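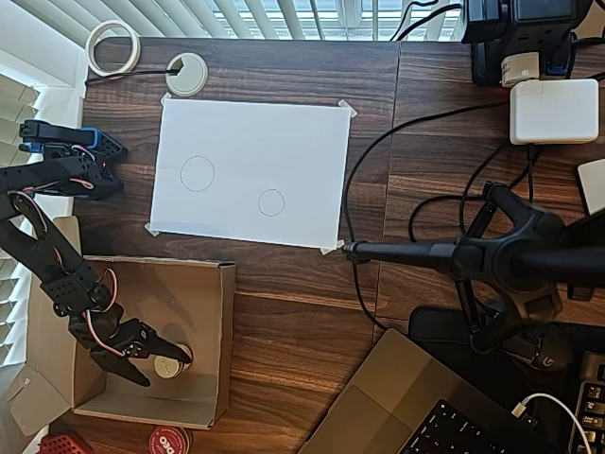
Session 4: Teaching Your Arm Where Things Are

Welcome back, everybody, and thank you for bringing your arms in on a Sunday (I know a few of you carried them on the bus!). Last time we got every servo answering to its own number. Tonight we move on to positions, and I'd like us to take it slowly.

Start with the sheet. Tape a piece of plain white paper to the desk, one bit of tape on each corner, and draw two circles on it, one larger and one smaller. They don't need to be perfect. Mine never are. These are your targets, and if the paper slides even a little, all your saved numbers will be off.

Next, find your "home" pose. On the Clollen board, the shoulder on my own arm reads 1055 at home and the elbow reads 751. Yours will be different, so please write them down before you switch anything off!

Then try the gripper. Close it on something small that stands upright, a little at a time, and stop as soon as it holds. If the servo hums, back off a few steps and let it rest.

Check your wires too. Leave a generous loop at the elbow and another near the wrist, then bend each joint all the way by hand with the power off.

For next time: save three poses over each circle and bring your notes.

Issa Khasawneh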